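Trikilia 科幻广播剧套装：用了一个月的感受
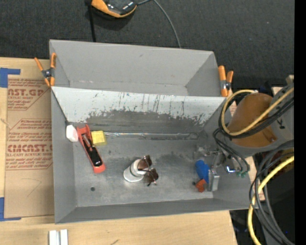

这套广播剧一共15集，每集50分钟上下，我是五月买的实体版，花了1188元。盒子里有碟片、一本剧本选集和一张下载码。碟片我只放过两张，其余都是上下班路上用手机听的。

故事讲一艘叫 Younis 的测量船，在时间上错开了几代人，船员每次靠岸，岸上的人都换了一批。前三集铺垫很慢，光是介绍港口城 Mulholm 就用掉大半集，没耐心的人可能会在这里放弃。第四集开始好看，医生和领航员在底舱争论要不要回头那一段，我倒回去听了两遍。

配音方面，Anouk Postma 演的领航员最稳，情绪压得住。Rachid Benmoussa 一人分饰两角，声线区分不够，第九集两个角色对话时我常常分不清是谁在说话。编剧 Chin-lung Tai 喜欢让人物把设定讲出来，有几处像在念说明书。

音效做得细。船体受压的低频用耳机听很清楚，用手机外放基本听不到。配乐偏多，第七集有一段音乐盖过了台词，只能对着剧本看。

剧本选集印了六集，纸张偏薄，错字我见到四处。没有收第十二集，有点可惜，那是全剧写得最好的一集，讲的是 Camholm 灯塔看守人收到自己几十年后发来的电报。

下载码的兑换页面不太好用，注册后等了半天才收到邮件。文件是分集的，曲目信息齐全，导入播放器后顺序没有乱。

喜欢慢节奏科幻、平时也听广播剧的，可以买。只想听故事的话，买单独的下载版就够了，便宜不少，少的只是碟片和剧本。续作据说还是原班编剧，我会等试听出来再决定。

评分：七分（满分十分）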